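Mar 13, 2019
Bench notes, Kirkau box (the old Fortin workstation, asset tag 941)

Picked up where Khurram left off. His note just says "no post, fans up for 2 sec then off, repeat". Same for me. Pulled side panel, laid case flat on the long bench. Dust not terrible, someone has blown it out before.

Swapped PSU for the 500 W spare off the shelf. No change. So not the supply, or not only. Put the orginal back in, labeled the spare so it doesn't wander to Gurncombe again.

Pulled all the memory. Board complains with nothing in (good, it's alive enough to complain). Wiped contacts, left the sticks in the antistatic tray in the order they came out, masking tape numbers on each. PLEASE don't shuffle them, I want to put them back one at a time and log which slot.

Cooler off next. Old paste was like chalk, came away in flakes. Isopropyl and lint free wipes, took a while. Chip stays in the socket for now, lever down. I want to try it as is before anybody lifts the load plate - if pins get bent we are done, Virkell has no more of these boards and the last quote from them was silly money.

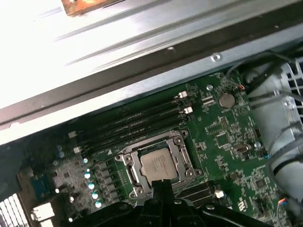

Coin cell: meter says low. Not dead but low enough that I don't trust the settings. New one on the parts list. When it goes in, clear the BIOS settings first, then set the clock, then look at anything else. Last time we did it the other way round and chased a boot order problem half the afternoon.

Memory test plan:
one stick, slot nearest the CPU, power on, wait a full minute
if it posts, write down slot and stick, power off, add next
if not, same slot, different stick
check the board manual for population order before filling the second bank, I never remember it

Total should come to 128 GB when they're all back. If it reports less, reseat before blaming a stick.

Paste: the gray tube in drawer is nearly empty, don't start the cooler with it and run out halfway. Ordered more, Chantal Ouellet signed for it, should be in the mail room tomorow.

Khurram - did you touch the front panel header? One lead looked loose at the case end and I pushed it back on. Could be the whole story, a flaky power switch would do the on/off thing. Will try shorting the pins with a screwdriver before the memory rounds.

Drive is out and on the shelf in a bag. Data already copied, so no rush there. They want the machine back by April.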